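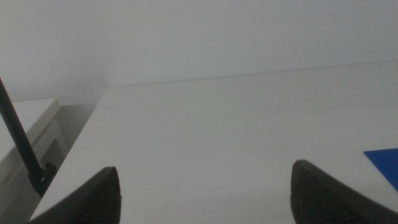
Gusatell opened its doors one afternoon in January to show off Trolel, a robot arm it hopes will tidy the nation's worktops. More than 81 people came, which pleased the firm and defeated the car park. Engineer Gwilym Gethin ran the demonstration, a matter of two dark fingers and a white table, and took questions for 33 minutes. Most were about the price. One was about whether it could do ironing. It cannot, said Mr Gethin, who added that neither could he. A second open day is planned, with a larger urn.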